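Stories > Short Fiction > The Blanket

We use cookies to remember your reading settings. Accept / Manage preferences

The Blanket

The Gerkton Community College robotics club met on Wednesday at four in Room 37, and by four-fifteen Mitali Bandara had been given the blankets.

She had not asked for them. The list was on the whiteboard when she came in from her chemistry lab, and by then cups, drawers, and laundry sorting were gone. Bed-making had a blank next to it. Sarkar, who was the club president and wrote everything in green marker, held the cap in his teeth and looked at her.

"It's soft goods," he said. "It's the hard one. It's worth the most if you get it right."

"I don't have a bed I can film on," Mitali said. "I have a bunk and a roommate."

"Does anybody in your family have a bed?"

She wrote her name in the blank.

The competition was in March, in Bavstead, a four-hour drive. Each team had to train an arm to do a household task using examples the students collected themselves, by hand, in real homes. The rules were strict about real homes. The year before, a team had built a bedroom out of cardboard in a gymnasium, and the judges had taken off most of their points.

Her grandmother lived eleven stops out on the number 10 bus. Mitali called her from the hallway.

"I need to fold blankets at your house," she said.

"I have folded them already," her grandmother said.

"I need to unfold them and fold them again. A lot of times. With a machine in my hand."

There was a silence on the line, and the television behind it.

"Come Saturday," her grandmother said. "Eat first."

She went Saturday. The gripper rode in her backpack, wrapped in a sweatshirt. The club owned four of them, and Sarkar had made her sign for this one on a sheet with the replacement cost typed at the bottom. She ate first. There was rice, and then more rice, and her grandmother put on a mask because she had been coughing that week and did not want to send Mitali back to school with it.

"You have an exam?" her grandmother asked.

"Not until the end of the month."

"Still."

They went into the bedroom. It was the room Mitali had slept in every summer until she was twelve, and the wardrobe was the same one. She set her phone on the sill with the timer running, checked that the gripper was recording, and pulled the gray blanket toward her by the corner.

The trick was to be slow. Sarkar had told them this, and it was written in the handout. People pinch cloth without thinking and let go of it without thinking, and the arm would copy whatever it was shown, including the hurrying. So you closed the fingers, you waited a beat, and you moved. You opened the fingers, you waited a beat, and you backed away.

The first ten tries were bad. The fleece slid out. She picked up the quilt along with it twice, and once she folded the blanket nicely and found she had never pressed record. Her grandmother stood at the side of the bed and said nothing for longer than Mitali had thought possible.

"You are holding it too near the edge," she said finally.

"It has to be the corner."

"It can be the corner. Take more of it."

Mitali took more of it. The blanket stayed in the fingers all the way across.

"That's cheating, a little," she said. "The gripper's supposed to do it the way I do it."

"Then do it my way."
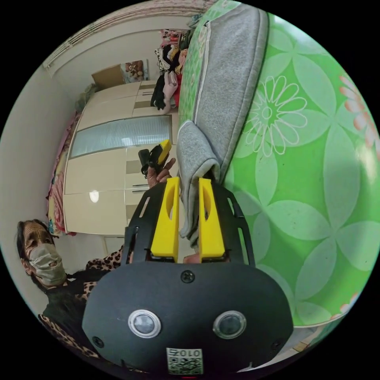
By three o'clock they had a system. Mitali folded, and her grandmother pulled the blanket loose again and threw it down differently each time, which the handout said was important and which she was very good at. She threw it with one corner buried. She threw it twisted. When Mitali got a run of clean ones she threw it half off the bed and waited to see what would happen.

"Who is going to use this?" her grandmother asked.

"Nobody, yet. It's a contest."

"But after."

"People who can't make their own beds. Somebody with a bad back, or after an operation." Mitali closed the fingers, waited, and moved. "That's what they say on the website."

"I can make my bed."

"I know you can."

"I am only saying it for the recording."

"It doesn't use the sound, Grandma."

Her grandmother thought about this while Mitali opened the fingers and backed away. "Then what I said to your uncle on the phone, nobody hears that either."

"No."

"Good."

At five Mitali's wrist hurt and she stopped. She copied the files to her laptop at the kitchen table while her grandmother made tea. The progress bar moved a little at a time. She wrote the totals in her notebook, good folds in one column and dropped ones in the other, because Sarkar wanted the dropped ones too. He said a team that handed in only good folds was a team that had thrown something away.

"How many do you need?" her grandmother asked.

"The team needs 3067. That's all the tasks together. We've got 2246."

"And the difference is blankets."

"A lot of it is blankets."

Her grandmother put the tea down and looked at the notebook for a while without her glasses.

"So come tomorrow," she said. "I have other blankets. I have the brown one that sheds. If it can do the brown one it can do anything."

Mitali came the next day, and the Saturday after that. They did the brown one, which shed into the hinge of the gripper, and she had to clean it out with a toothbrush. They did a tablecloth that did not count and a baby blanket that had been Mitali's, and that one her grandmother would only let her fold twice. On the third weekend the cough was gone and so was the mask, and her grandmother tried the gripper herself. She did not like the weight of it. She folded the gray blanket in four moves, set the tool on the quilt, and said it was like wearing somebody else's shoes.

Mitali kept the recording. She labeled it the same way as the others.

They trained the model over the last week of February on a computer in the library basement that the club had to book by the hour. The arm itself was a secondhand Prevotton with a patch of tape over one joint. They clamped it to a table in Room 37, laid a camping mattress in front of it, and put the gray blanket on top. Her grandmother had sent it along in a grocery bag, washed.

The first time, the arm reached out, closed on air, and carried the air carefully across the mattress. Somebody laughed. Sarkar wrote something down in green.

They moved the mattress two inches to the left. The arm reached out again. It went past the corner, farther in than Mitali would have gone, and took a big pinch of fleece. It waited a beat. Then it moved.

"Why's it grabbing so much?" Sarkar said. "The handout says corner."

"It is the corner," Mitali said. "It's just more of it."

The blanket went over, mostly straight. One edge hung off the side. The arm opened its fingers, waited, and backed away, and Sarkar walked around the table to look at the fold from the other end.

"Do it again," he said.

Mitali picked up the blanket, shook it out, and threw it down with one corner buried.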